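Workshop notebook - door opening task, simulation and what it means for the sample room
February 2025, Elango Namboodiri

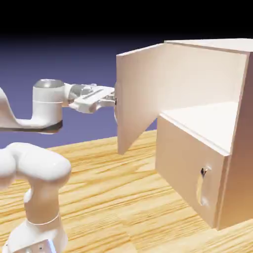

Where we are

The arm in the simulator can now take the handle of the upper door and keep hold of it with the door wide open. I ran 80 trials with the new approach angle. It failed in 18 of them. Most failures are the same kind: the fingers come too low on the handle, where it curves back to the door, and slip when the door starts to turn. If the grip is close to the middle of the handle, the rest goes well.

The lower door I did not try yet. It stays closed in all runs. For the sample room we need both, so this is the next piece of work.

Settings I changed

Finger force: down by a small step, the old value made the wrist shake at the end of the swing.
Swing speed: slower in the first part, then as before.
Door friction: I took the value measured at Dobre, but I think it is too low for our cabinets. The hinges at Skindholm are older and two of them are stiff. Must be measured again with the hand scale.

Visit to the sample room, Skindholm

I spent one morning with the people on the early shift. They open and close the cabinet doors 253 times in one shift, from their own tally sheet. I had guessed much less. Each opening is small work, but they do it with a tray in the other hand, and several of them told me about pain in the shoulder.

The plan from Dristow says "the arm takes over the storage step". After the visit I think this sentence is too simple. When a person opens the door, she also looks if the labels are turned to the front, if something leaked, if the shelf is getting full. The arm does none of this. I wrote to Dristow and asked who will do the looking. No answer until now.

Other things people said, so I do not forget:
- They want to open the doors by hand also when the arm is on. Now the safety stop makes a wait of 30 seconds before it starts again. They find this too long and I agree.
- The night shift has one person only. For her the arm would be a real help, but she is also alone if it stops with a door open.
- They asked if the shift will become smaller. I said that I do not know, which is true. Somebody who knows should go there and speak with them before March.

Gavura gripper

The longer fingers are still on order. I keep the short ones in the model. With short fingers the hand comes quite near to the door edge and I do not like it. If the real door has some play, it can touch.

To do

Measure hinge force on all cabinets, write down which ones are stiff.
Start on the lower door. The arm must reach down more, check the elbow joint limit first.
Add a check of grip height before the pull, and stop if it is too low.
Ask for a shorter restart time, with the safety person in the same call.
Send the shoulder notes to Dristow, without names.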